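Norari: vocabulario de encuadernación en español

Norari es una lista de términos de encuadernación y restauración de papel, con definiciones breves y equivalentes en inglés. La mantiene Hemant Tiwari. Nació como glosario interno del taller Polaven y contiene 3,000 entradas.

Contenido

terminos.csv – lista completa, una entrada por fila
fuentes.csv – manuales y catálogos consultados
variantes.csv – formas regionales (México, Argentina, España)

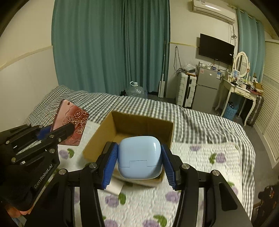
Cada fila lleva término, categoría gramatical, definición, equivalente y código de fuente. Los archivos usan UTF-8 y punto y coma como separador. Las definiciones no pasan de 60 palabras. Si un término tiene dos sentidos, ocupa dos filas con el mismo identificador y distinto sufijo.

Limitaciones

Faltan casi todos los términos de dorado. Alrededor de 50 entradas de la sección de papeles decorados siguen sin equivalente en inglés – «aguas» y «peinado» son las más discutidas.

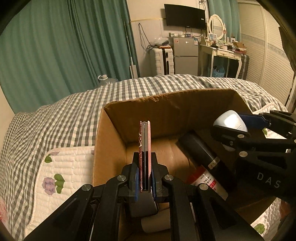

Cuaderno delgado con cubierta granate y jaspeado blanco rosáceo.

Cambios

28 de octubre de 2024: se corrigen 20 definiciones de costura y se separa «cajo» de «media caña». La próxima revisión está prevista para diciembre.

Licencia

Uso libre citando Norari. Para correcciones, indicar el identificador de la fila y la fuente.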